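Gorka is a dog of simple wishes. Liên Lục gives him Gernuma lamb treats, dried slowly, with no salt added. 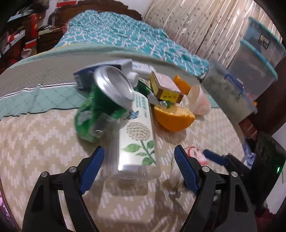
The lamb comes from small farms near Virano. Treats keep well in a closed tin, but the bed is a poor place for storing them. A drink can lying on its side on the mattress is one thing - crumbs are another.

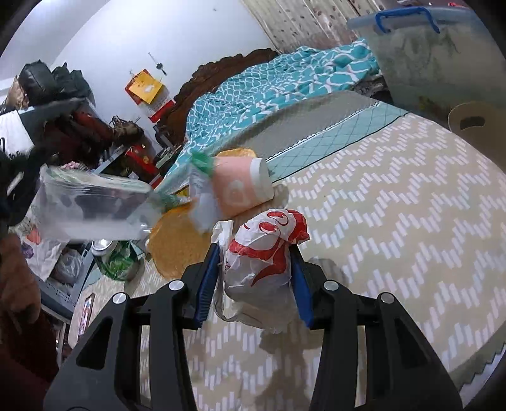
White bag with a red pattern, over the bed.

A 400-gram pack holds 62 pieces.

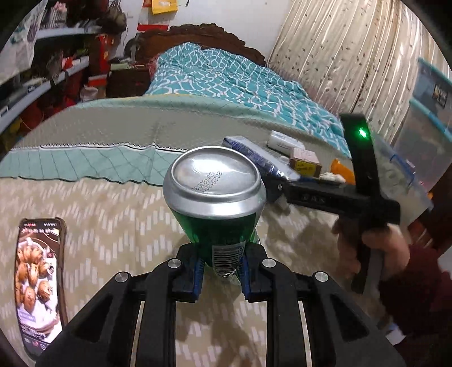

Older dogs need softer food, says Catriona Nisbet of Bùi. Check the date before you buy. Even a can of drink has a code on its base, and a treat pack should have one too.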